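Color courage, or how I ended up with 5 sample pots and no plan

So the hallway is still beige. I know, I know. I said in December that it would be done by the time I wrote the next post, and then I wrote three posts about soup instead.

Let me back up for anyone new. We moved into the Perkotness house with every wall the same shade, a sort of oatmeal that had given up. The bedroom got done first (deep green, still love it, still find green specks on the light switch). The bathroom got done second, in a blue that looked like a summer sky on the card and like a hospital on the wall. That one knocked my confidence a bit. I repainted it, and then I repainted it again, and since then I have been a person who buys sample pots and lines them up on the windowsill and goes off to make tea.

The hallway is the hard one. It has no window of its own, just whatever light comes down the stairs, and it's long and narrow, and six doorways open off it. Everything I put up there turns into mud by four in the afternoon. I tried a pale yellow from Hustidstead, which people rave about, and it was gorgeous for the 20 minutes the sun was on the landing and then it looked like old teeth. I tried a dusty pink. My mother-in-law came over, looked at the patch and asked if we'd had a leak.

What I've decided, after far too much time thinking about this, is that I've been going about it backwards. I keep picking a wall color and then trying to make all the stuff agree with it. But the stuff is what I like! I have never once gone into somebody's house and remembered the walls. I remember the green piano, or the big red cupboard with the plates in it. My aunt had a kitchen with plain white everything and one purple stool and I could draw you that stool right now.

So the new thinking goes: quiet walls, loud furniture. Grays, chalky whites, maybe some wood boards if I'm feeling brave with a saw. Then go completely bananas on the doors and drawers.

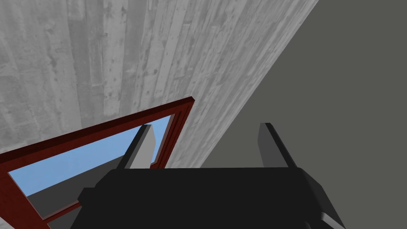
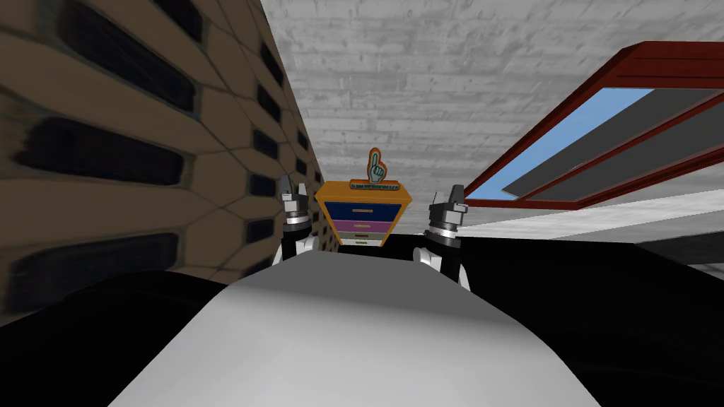
Maroon on a gray wall, and then drawers in navy, pink and sage. Can't stop thinking about that second one.

I love a dresser where every drawer is different. When I was a kid I shared a chest with my sister and we fought constantly over which drawers were whose, and I really think a bit of paint would have saved my parents a lot of shouting. Mine would have been the top one, obviously. I was older.

There is a chest in our spare room that came with the house, brown and heavy, and one drawer sticks so badly that I believe the previous owners' tablecloths are still in there. It's going to be my guinea pig. I've already taken the handles off, and I've been told (very firmly, by the man at the paint counter) that I need to sand it properly and use a real primer and not just slap color over varnish like I did with the bookcase. The bookcase peels. If you pull a book out too fast a strip of it comes along.

Primer is boring and I resent it, but I did go and get a can of Hundus, which cost me $17, and it smells a lot less than the stuff I used before. I got the first coat on this week with the windows open and a podcast going. It needs a second. The knots are showing through already, little brown ghosts, so it may need a third.

As for the colors, I'm down to a mustard, a navy that's almost black, and a raspberry that I'm a little scared of. My husband votes for two colors, tops. He also voted for the hospital blue, so his vote has been reduced.

The other thing eating up my evenings is knobs. Did you know how many knobs there are? I found a shop online, Sleiman, that has 64 pages of them, and I have looked at every page. I started out wanting plain wood ones and now there's a ceramic one with a tiny lemon on it in my cart, and I can't decide if I'd still like lemons in two years. Then again, knobs unscrew. That's the lovely thing about knobs.

The hallway gets a chalky white in the end, I think. I'll do the inside of the front door in something wild so we get a jolt on the way out in the morning. Not maroon, though, because the bricks out there are a rusty orange and the two together would give me a headache before coffee. Maybe that raspberry, if there's any left over.

If anybody has gotten a stuck drawer open without breaking the front off it, please leave me a comment. I've tried candle wax. I've tried swearing.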